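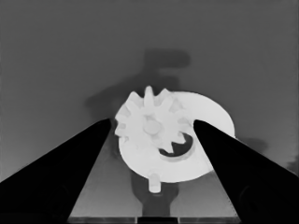

Gandix releases version 4 of Jalport planning and control software for two-arm assembly

IRKSTEAD, 2024-02-14 – Gandix today released version 4 of Jalport, its software package for planning, simulating and running small-part assembly on two-arm robot cells. The release adds a contact-aware grasp planner, simulated wrist-view cameras for each arm, and a single task file that runs without changes in simulation and on the cell controller.

Jalport 4 is available to all customers with a current maintenance contract. New licenses are sold per cell.

Contact-aware grasp planning

Earlier versions of Jalport planned a grasp from the part outline alone. The user picked an approach direction, and the planner closed the fingers until the outline was reached. That worked for blocks and cylinders. It worked poorly for parts with open centers, thin rims or teeth, where a small shift in finger position changes which surface takes the load.

The new planner works from the full part model. It builds a list of candidate contacts, removes those that would touch a surface the user has marked as protected, and checks the remaining ones against the reach of the arm and the travel of the fingers. Gear teeth, for example, can be protected with one line in the part file. A ring can be held with the fingers passing through its opening if the planner finds room for them.

Each candidate is then tested in the physics engine with friction and part weight varied between limits set by the user. The planner returns the candidates in ranked order with the reason each rejected one was dropped. In Gandix's internal regression set of 2681 grasp problems, version 4 finds a valid grasp in 312 cases where version 3 returned none.

Parts already joined to one another can be treated as one body. A gear seated on a plate is handled this way, and the planner may choose contacts on either piece.

Simulated wrist views

Version 4 renders a grayscale view from each wrist during every simulation run. The fingers are included in the view, along with the shadows they and the parts cast. Perception modules can be run on these views with the same interface they use on the cell.

"Most of the support requests we got for version 3 were about the last stretch before contact, when the fingers cover a large share of what the camera can see," said Wouter Michiels, head of planning software at Gandix. "A detector that does well from across the table can lose the part at that point. We wanted people to be able to find that out at their desk and change the approach path before they book time on the cell."

Views can be replayed step by step next to the joint positions and the planned contact points. When an arm comes in under a round part and closes on its center collar, the user can stop at any step and compare the fingertip positions in the view with the positions in the plan.

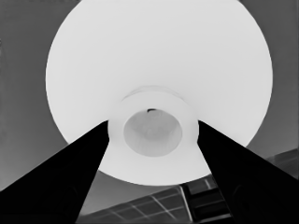 One task file for simulation and cell

Jalport tasks are now stored in one plain text file that lists the parts, the goal state, the protected surfaces and the limits on speed and force. The separate export step used in version 3 has been removed. The controller reads the file directly and refuses to start if the robot model named in the file does not match the one installed.

The planner assigns parts to arms by itself unless the file says otherwise. An arm with no part assigned stays at its hold position, and its full volume is treated as an obstacle for the other arm. Replanning after a missed grasp takes place on the controller and does not require a connection to the desktop software.

Files written for version 3 can be converted with the included command line tool. The tool does not convert custom approach scripts – these have to be rewritten against the new planner interface, which is described in the migration notes.

Gear and pulley demonstration task

The release includes 12 sample tasks. The longest is a two-arm gear task developed with Krajčí, a builder of assembly fixtures that tested the software before release. Its part set includes toothed gears, a pulley disc and a C-shaped ring, all laid out on a plain table. Start positions can be fixed or drawn at random from a seed, and a run can be restarted from any stored step.

Krajčí has used the task since September to compare finger shapes. The finger model is a separate file and can be replaced without editing the task.

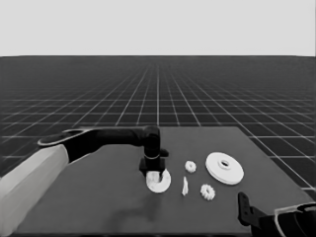

Jalport 4 simulation view: the left arm grips the C-shaped ring, with gears and the pulley disc on the table.

Availability and requirements

Jalport 4 runs on 64-bit Linux. Rendering wrist views at full rate requires a supported graphics card; planning alone does not. The controller package must be updated together with the desktop package, and mixed versions will not connect. Version 3 will continue to receive fixes for 12 months.

Release notes, the migration notes and the sample tasks are in the customer download area.

About Gandix

Gandix develops planning, perception and control software for robotic assembly. The company is based in Irkstead and sells its software directly and through cell builders.

Press contact
Gandix Press Office, Irkstead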